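To: rimby-users
Subject: Re: [rimby-users] Drawer task: where do the failures come from?
Date: February 1, 2024

On the drawer task, the list moderator for Beltport wrote:

> We have been trying to reproduce the two-arm drawer numbers from the
> October note and can't get near them. Our policy opens the drawer most
> of the time but then goes wrong at the handover between the arms. Either
> the cube is let go too early, or the second arm drifts into the cabinet
> and shifts it.
>
> Three questions. Did you train on all the demonstrations or only on the
> clean ones? Are the wrist views used at full weight? And is the start
> position of the cabinet fixed, or is it moved for each episode? The note
> says "varied" and leaves it there.
>
> We are on the Winano build of the simulator, if that makes a difference.

Thanks for writing this up properly. I'll take the questions in order and then say what we changed after the October note, as some of it bears on your handover problem.

We trained on 200 demonstrations, all collected in simulation by teleoperation. None were thrown out for being untidy. The only ones we removed were those where the cube ended up off the table, and those were replaced so the total stayed the same. I know some people prefer to filter harder than that. We tried it and the policy got worse at recovering when the first grasp was slightly off, so we went back.

For evaluation we run 90 episodes per checkpoint with seeds that don't appear in training. An episode is cut at 400 steps. If you are using the default limit from the Winano build, check it, as a short limit will count a lot of slow but correct attempts as failures.

The stage you are asking about, with the drawer open and the cube in the right gripper, looks like this on our side:
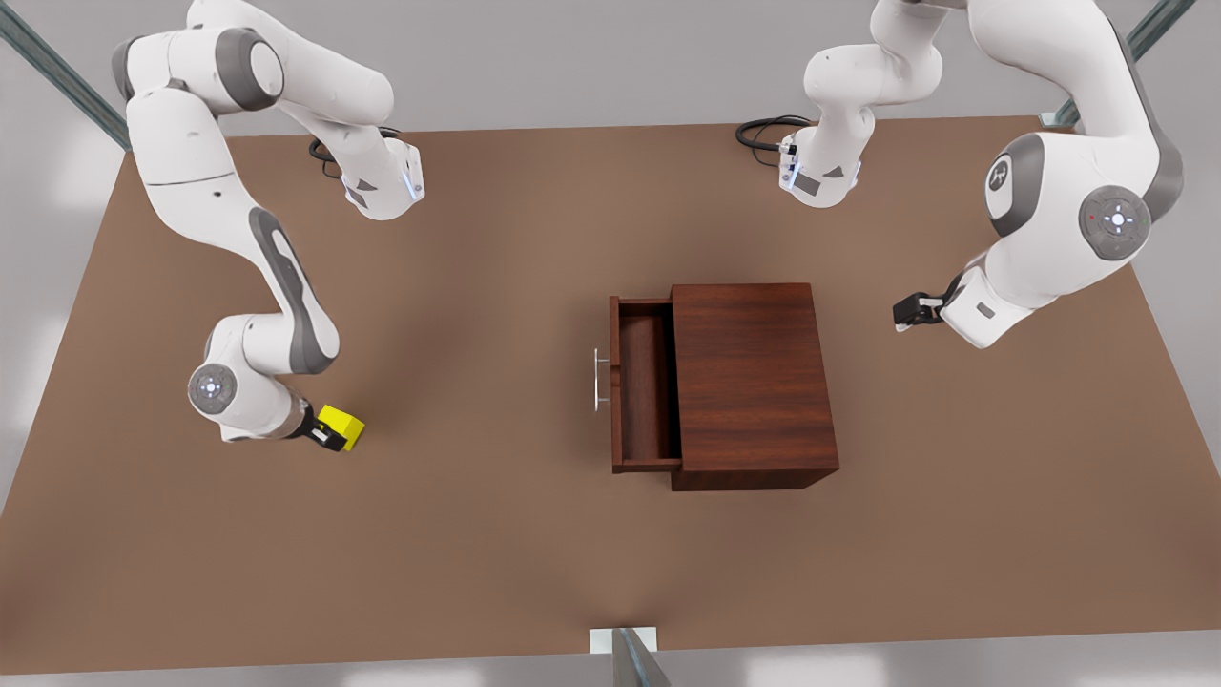

Overhead view, drawer part-way open, cube held by the right arm. Left gripper empty.

The way we split the task, there are four stages: grasp the cube, open the drawer, place the cube, close the drawer. Each one is scored separately and an episode only counts as a success if all four are done. The October note gave only the final figure, which was a mistake on our part. It hides where the losses are. In the run I have in front of me, 19 of the 90 episodes failed, and more than half of those were at the placing stage. So your handover trouble is the same as ours, only you have more of it.

On the cabinet position: it is moved and turned a little at the start of every episode. "Varied" should have said that. The cube is also moved, separately. If you fix the cabinet in training and then move it at test time, I would expect exactly the drift you describe, because the policy learns a path in table space and pays very little attention to where the wood is.

That brings me to the wrist cameras, where I think most of your gap is. In the October version we passed in the overhead view and both wrist views and let the network sort it out. When we went back and masked the inputs one at a time, masking the wrist views hardly changed anything. The overhead view was doing nearly all the work. It is good enough for reaching and for the drawer, but it can't settle small distances near the cabinet, and the placing stage is all small distances.

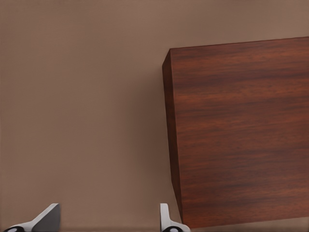 What we do now is drop the overhead view at random during training, for whole chunks of steps at a time and not single steps. Single-step dropping did nothing useful, as the network simply carried over what it had seen just before. With whole chunks it has to read the gap between the fingers and the edge of the cabinet from the wrist view, and the bumping went down a lot. It costs some training time – the loss comes down more slowly at first and it is tempting to stop too soon.

A second, smaller change is to the gripper action. We used to predict an open or closed value at every step. Now the value is held for the length of a chunk unless the prediction passes a threshold in the other direction. That took care of most of the early releases. The idea is from the Krishnan code, which does much the same thing for a single arm, and it carried over to two arms without any trouble.

Things we tried that made no clear difference: a bigger image encoder, colour changes on the table, and adding joint velocities to the state. Changing the wood texture on the cabinet did matter a bit, but only for the wrist views and only once the policy was using them. I wouldn't start there.

I should also say what this doesn't show. Everything above is in simulation, with one cabinet model and one cube. We have not run the new version on hardware and I don't want the figures quoted as if we had. Contact with the drawer handle in particular is kinder in the simulator than I would expect from a real one.

If you want to check quickly whether you have the same problem, mask both wrist views on your current checkpoint and run the evaluation again. If the score stays where it is, the policy isn't using them and the chunk dropping is worth trying first. If it falls, then something else is going on and I would like to see the per-stage scores.

The config for the new run is in the Rimby repository under the drawer folder. The old one is still there for comparison. The evaluation script prints per-stage results by default now, so please pull before running it.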